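Thursday, June 6, 2019

Two weeks into the Terneo trial at Skosedside and I still get in early just to see what the simulator has been up to overnight! For anyone new: I worked the packing line for years, and now half my shift is rehearsing a robot on screen before a real one gets anywhere near our floor in July. We run 2,000 practice attempts a night, and in the morning a person has to sit down and judge the odd ones. That person is me (and Waqas Marwat, when he can be pried away from the dock).

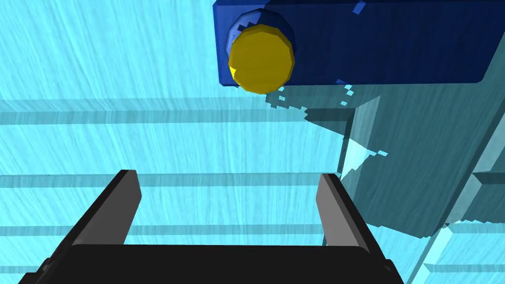

My job title hasn't changed, but my day sure has. I used to go home with sore wrists, and now I go home arguing about approach angles. Waqas and I spent a whole coffee break on the yellow disc on that blue block – he wanted the open fingers further right before they went up, I wanted them higher first. Ten years of sharing a line and we had never once talked about how we reach for things.

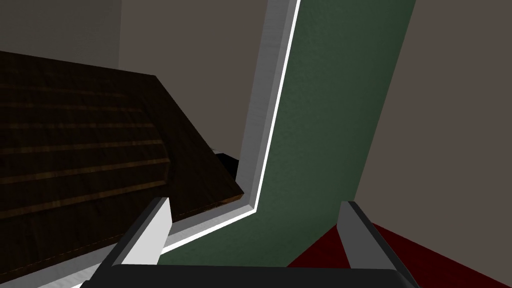
Fingers open by the green panel and the white trim.

Pringle from the night crew asked me straight out if she was training her replacement. Fair question. Management at Ellenari has put in writing that all 107 of us keep our hours through the trial, and I'm going to keep asking what comes after that.

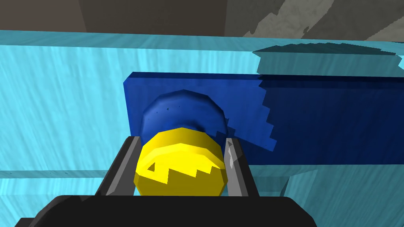 Yellow cylinder between the fingers, blue dome right behind it.

What I love is that the line people get to say what a good grab looks like. My notes go in the log with my name on them, and the programmers read them and write back.
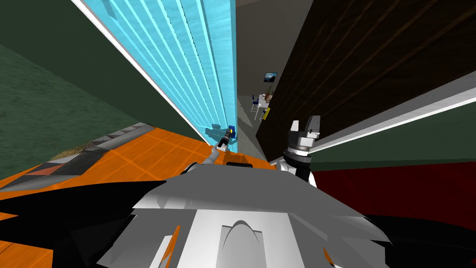
The wider view, tilted, with one arm reaching out and the other gripper close in.

Next week Pringle starts on the morning reviews with us, and I've already cleared her a chair.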